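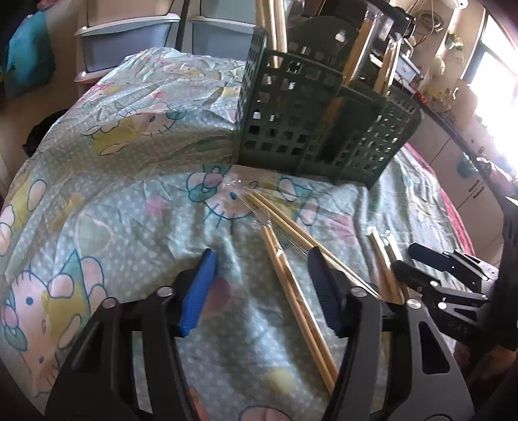

Bundled chopsticks, still in the plastic, and the green basket.

HELPERS WANTED — kitchen sorting and tidying, Plotton

Posted 20 November 2021

Need 2 people, part time, to start as soon as you can. Work is sorting, packing and putting away small kitchen stuff in lived-in homes. Chopsticks, cloths, lids, bags, baskets. Small things mostly, and a lot of them.

Runs through to the end of March. Could go longer, no promise.

Pay and hours
24 hours a week, split over four days, you pick mornings or afternoons but please stick with what you pick. $17 an hour, paid every other Friday. Bus fare inside Plotton paid back with reciept. Lunch is on you, most kitchens will let you use the kettle. Ask first.

What you'll be doing
Laying things out on a bed or table, grouping like with like, moving them into baskets. Chopsticks stay in their bundles unless the household says open them. Then they go wherever that household keeps them. Some keep them in a jar, some in a drawer, one keeps them on top of the fridge and wants them back there.
Folding and hanging kitchen cloths.
Going through plastic bags — keep, fold, or toss.
Wiping down shelves before anything goes back.
Filling in the sheet at the end. One page. Please write so we can read it. 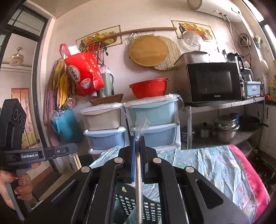 M. Nazarenko
Home Services Coordinator, Cernex

Kitchens are full. Look at the wall in that corner: cutting board, bamboo mat, wire rack, pot lid, red shopping bag on its hook, and fruit pictures in with all of it. Pretty normal for our list. You work with what the household has, you do not redesign it. If the board hangs on the rod it goes back on the rod.

Who we want
Patient with fiddly things. Steady hands. OK standing for a couple hours at a stretch, OK working at a bed or low table too. Able to lift a full basket. Experience nice, not needed — if you have run your own kitchen you know most of it. Some Chinese is a plus, a lot of the packets and bags are labeled in it.

Nails long or short, fine with us. Strong perfume no, one household has asthma. Shoes off at the door everywhere, bring clean socks or slippers.

Not this job: deep cleaning, cooking, moving furniture, anything up a ladder. Clocks, heaters and pipes, leave alone.

Trial day
One paid trial shift, 3 hours, at the Plotton address. We will send you the adress after we talk.

To apply
Short message thru the Cernex contact form, put KITCHEN in the subject line. Tell us which days you can't do, mornings or afternoons, and one thing you've sorted or packed before. No resume needed. One reference, work or neighbor, not family.

If you applied over the summer please apply again, the old forms are gone. Replies go out in the evenings.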